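I have given the decluttering book 12 days now and I am still waiting for the lightness it promised me on page 3. Morenike Bassey lent it to me at work with a look on her face, the look people get when they've joined something. She says her whole flat breathes. I've been to her flat. It has a very nice couch and nowhere to put your cup down.

The author calls her system Trirel and claims the average home holds 1,287 things that its owner has forgotten. I'd like to know who did the forgetting and the counting. If you've forgotten a thing, how does it get on the list? Anyway, last night I did the hall cupboard as instructed. I took out every single item, held it and asked whether I'd miss it. I held a Lirketti coffee grinder with no lid. I held a bag of curtain hooks for a house I moved out of years ago. I didn't feel a thing about the hooks, so they went. Then I lay awake wondering if the new bedroom curtains would need hooks.

The grinder stayed. There may be a lid somewhere.

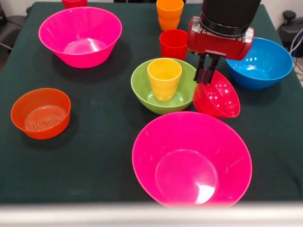

Lovilville, 11/23/20

Plastic bowls and cups are the next chapter, and I've read it twice. You're meant to keep one colour only. Apparently mixed colours tire the eye before breakfast. Red bowl, green bowl, blue bowl, yellow cup — I have eaten cereal out of all sorts in my life and never once had to sit down afterwards. She does sell a set, in oatmeal, at the back of the book. Funny, that.

Monday, so bins tonight. Took two boxes down to the Magaña Street op shop in my lunch hour and the woman on the counter said they weren't taking any more books or crockery until January. Everybody's been home cleaning out their cupboards this year. She had the same decluttering book on her shelf, four copies. I carried both boxes back to the car and they are now on the passenger seat, where the seat belt alarm goes off at every corner.

Morenike asked how it was going and I said well. She wants to lend me the second one, which does paperwork and friendships. I said I'd finish this one first.

Rang Mum after tea. She says she has the grinder lid, she's been using it under a pot plant. She'll post it if I send her a saucer.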